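Clearance at Viklund House

The job sheet gave the volume as 9 cubic yards. Sigrun Engström read it twice, then walked through the apartment with a tape measure and wrote down her own number, which was higher.

"They never count the closets," she said.

Ebenezer Sulemana was already at the elevator, checking the plate. Maximum load 1005 pounds. He divided by the weight of a filled tote and got a figure he did not like.

The contract had come from Drotach. It covered removal, sorting, and a broom-clean floor. It did not cover the piano. The piano was not on the sheet, and the tenant's niece, Yolanda Achterberg, had said on the phone that there was no piano.

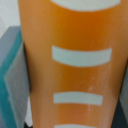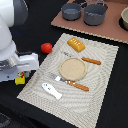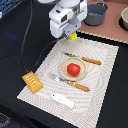

Sigrun lifted the lid and pressed a key. It sounded, slightly flat.

"Upright, iron frame," Ebenezer said. "Call it half the elevator with nobody in it."

"Stairs?"

"Two turns. The second one is too tight."

She called the office. Najwa Majali picked up and listened without speaking. An unlisted item over the weight limit was billed at 240 dollars, and the client had to agree in writing before anything moved. Najwa sent the form. They waited on the landing with the door propped open.

The reply took most of an hour. Yolanda had not signed the form. She had written one line in the box marked Comments — My aunt sold that piano in May.

Ebenezer went back in and looked behind the instrument. The carpet under the casters was dented to the backing. Along the wall, the paint had kept its old color in the exact outline of the case.

"It hasn't been anywhere," he said.

Sigrun took a roll of tags from her vest. There was a red tag for disposal, a green tag for resale, and a white tag for items in dispute. She wrote the date on a white one and tied it to the left leg.

Then they started on the closets.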